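Tesstead Textile Reuse Project
Progress report to the Lumia fund
2019-07-23

Scope of this report

The report covers the second stage of the grant: setting up the folding station at the Kokdale sorting room and agreeing on a standard fold for household linen. Intake and delivery are mentioned only where they affect the station. Spending is reported separately on the fund's own form.

Status

The folding station is in use. The written fold standard is in its second draft and covers towels, pillowcases and flat cloths. Garments are sorted by type but are not yet folded to a standard, and remain in open boxes until the garment section is written.

Work surface

Folding was first done on a bare table. Terry cloth slid on it, and corners moved out of line during the second fold. The surface is now a flat, square, dark green mat. Light and mid-tone cloth shows clearly against it, so a corner that is out of line can be seen before the item is stacked. Dark items are harder to judge, and a second mat in a pale color has been priced but not ordered.

Fold standard for towels

Towels are folded to a roughly square shape. The long sides are brought together first, then the short sides, and the item is pressed flat by hand from the center outward. Tags stay attached. The first draft required the tag to be tucked inside the fold, but this added a step and made fiber content hard to check at the shelf. The second draft allows the tag to show at a lower corner.
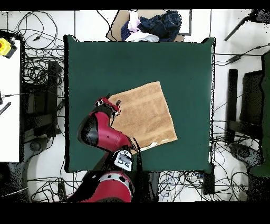 Clothing waits in an open cardboard box at the far edge of the mat. Jeans take up the most room for their weight, and lighter garments placed with them crease under the load. Two changes are planned: denim will have its own box, and white and pale items will be kept apart from dark blue ones to limit dye transfer in storage.

Trial batch

A trial batch of 77 towels was folded to the second draft and checked against a card template. Nine were rejected. Of these, seven were out of square and two had been folded with the worn side facing out. All nine were refolded and passed. The out-of-square items were all thick terry, which springs back at the last fold. A longer press at that step is being tested.

Shelving and delivery

The Sokol shelving was delivered with the wrong brackets. Replacements have arrived and the lower shelves are fitted. Shelf depth was set from the folded towel size, so any later change to the fold - in particular a move to thirds - would leave stacks overhanging the front edge.

Open items

The garment section of the fold standard has not been started. The label wording for mixed-fiber linen needs approval from the fund before printing. The next report is due in September and will include results from the longer press and the first draft for garments.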